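Workshop notebook, Tronthorpe bench
April 29, 2023
Entry 142

Long day, and a good one, so I am putting the kettle on and writing it all down before I lose the details. The job is still the harmonium, the little folding one that came to us from the Ondwood chapel, and most of today went to the bellows. I had hoped to get to the reeds by lunch. I did not get anywhere near the reeds by lunch.

When I opened the exhauster side I found that the old cloth had gone stiff along all the folds, and somebody before us had painted the corners with what I take to be rubber cement, which had turned to brown crumbs. It came off with a dull chisel and a lot of patience (mine, mostly, though Nestor Dizon kept me supplied with coffee and with his opinions on people who use rubber cement). Under it the boards are very nice. Straight-grained, dry, no worm that I can find, and the original maker's pencil lines are still there along the hinge side. I traced them onto brown paper before I did anything else and the tracing is folded into the back of this book.
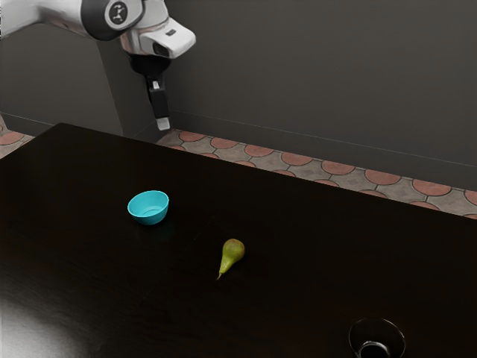 Can the old hide glue stay on the boards if the new cloth is going down with hide glue too?
A thin film can stay, as long as it is sound and you warm and dampen it first, but anything flaky or lumpy has to come off or the new joint will let go along that line.

That is how I did it, anyway. Warm damp rag, wait, scrape, wait again, and then leave the boards on their edges by the window so both faces dry evenly. I am writing the question out because Hanna Sirko asked me the same thing in February, when she was doing the Matow concertina, and I gave her such a roundabout reply that she went off and looked it up for herself.

The cloth. We have the rubberized cotton from Enriquez, the black one, and I cut the first piece today using the paper pattern with a finger's width added all around. Folded it dry over the ribs and it was too generous at the hinge end and made a fat pleat there that would have rubbed on the case every time you pumped. So I trimmed it, folded it again, and it sat down beautifully. I have marked the pattern with the smaller allowance in red pencil. Please use the red line, whoever picks this up, and ignore the blue one, which was me being optimistic before breakfast.

Ribs are new card, three layers, glued up under the big flat weights. The old ribs were some sort of pasteboard and two of them had cracked right through where the fold pulls hardest. I thought about reusing the good ones and decided against it, because then the set would flex unevenly and I would be listening to it wheeze for the rest of my life. 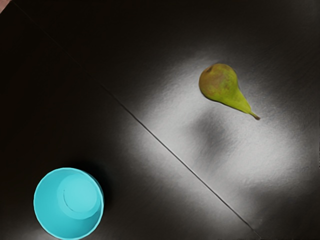 Page last changed: April 29, by N. Dizon (tidied spelling, added stock number for the leather)

The stock number Nestor added is 2478, and it goes with the thin white sheepskin for the valve flaps, second drawer down, wrapped in tissue. It is lovely soft stuff and there is not very much of it, so do a test cut on the scraps in the same drawer first. The old flaps had curled at the tips and were leaking so badly that you could feel the draft on the back of your hand with the pedal hardly moving.

I cut 11 flaps, which covers the whole board plus spares, and laid them rough side down against the pallet holes. A dab of glue at one end only. I know I say this every time, but I once glued a flap down at both ends on a Saturday sort of an afternoon, tired and chatting, and then spent an hour looking for the fault in quite the wrong part of the instrument. So, one end only, and blow through the hole from behind before moving to the next.

The springs worry me a little more. Both of the big ones inside the reservoir have gone weak, and one has a flat spot where it has been rubbing on its neighbor. I bent that one back to shape over the round bar and it pushes well enough in the hand, but I would sooner have new ones. Hanna thinks she has a pair in her odds and ends that might be close, and she is going to bring the box over so we can try them against the old ones side by side.
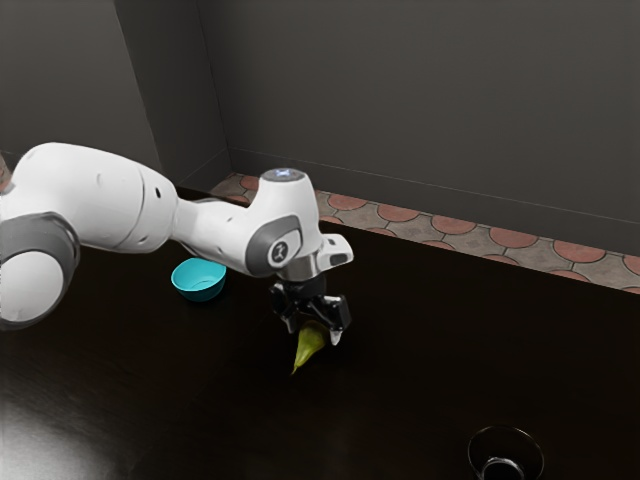

If hers are too strong we can always open them out a bit, and it is much easier to take strength out of a spring than to put it back. What I do not want is one old and one new, pulling the top board crooked.

Smell in the workshop tonight is glue and warm sheepskin and I am very fond of it. The pot needs topping up with water in the morning before anyone switches it on, it was getting thick by the end.

Still to do: second side of cloth, corner gussets, the pedal webbing (both straps are frayed, order new), then at last the reeds. There is a low C that does not speak at all and I suspect nothing worse than dust, but I have promised myself not to poke at it until there is proper wind to test it with. The reservoir stays under its weights overnight, please do not move it.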